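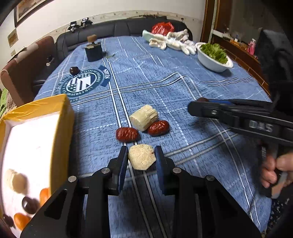
Pinzas manuales sobre la mesa de prácticas, con azufaifas rojas y otras piezas de alimento; a la izquierda, la caja abierta.

Inicio | Cocina | Taller | Limpieza | Trucos | Contacto

Enseñar a un robot a recoger alimentos: consejos para grabar en casa

La tarea de clasificar alimentos secos y trozos de raíz parece sencilla, pero da muchas grabaciones inservibles. Las notas que siguen proceden de una serie de 303 demostraciones hechas con pinzas de mano en una mesa de comedor, dentro del proyecto Okmont. Valen también, con pocos cambios, para un brazo guiado a distancia.

Mantel. Los cuadros no molestan si el color contrasta con las piezas: el rojo de una azufaifa se separa bien del azul. Los pliegues sí molestan. Una pieza redonda rueda hasta el pliegue y se queda allí, y el robot aprende a buscarla siempre en el mismo sitio. Alisar con la mano antes de cada toma y sujetar las esquinas con pinzas de mantel.

Luz. Una caja de interior blanco se quema con facilidad bajo la lámpara. Conviene girarla o bajar la exposición hasta que se distinga el fondo. Fijar la exposición después, nunca en automático.

Agarre. Las piezas de caras irregulares se toman por los dos lados más paralelos. Acercar las puntas abiertas, detenerse un instante a 3 cm de la pieza y cerrar despacio. En las arrugadas y brillantes, cerrar hasta notar resistencia y no apretar más: la piel cede y la pieza gira. Los cilindros se cogen por el centro, de través.

Dos manos. Mientras una pinza trabaja, la otra espera quieta y fuera del recorrido. Si las dos se mueven a la vez sin necesidad, el modelo copia también el movimiento inútil.

Soltar. Bajar la pieza hasta el interior de la caja antes de abrir. Dejarla caer desde el borde ahorra poco tiempo y produce rebotes.

Variación. Cambiar la disposición cada 12 tomas: otra orientación, otro orden, la caja en el lado contrario. Con el programa Sterovar basta con anotar el cambio en el campo de observaciones. Para una sola tarea calculamos alrededor de 3000 tomas; con menos, la pinza falla en las piezas pequeñas.

Errores. Una toma con un agarre fallido y corregido se guarda, marcada aparte. Una toma interrumpida a medias se borra.

Limpieza. El azúcar de la fruta seca deja película en las almohadillas. Paño apenas húmedo, sin jabón, y secar antes de seguir - la humedad cambia el rozamiento. Los alimentos usados en las prácticas no vuelven a la despensa.

Cables. Llevarlos por detrás del antebrazo y comprobar el recorrido completo con la pinza vacía antes de la primera toma.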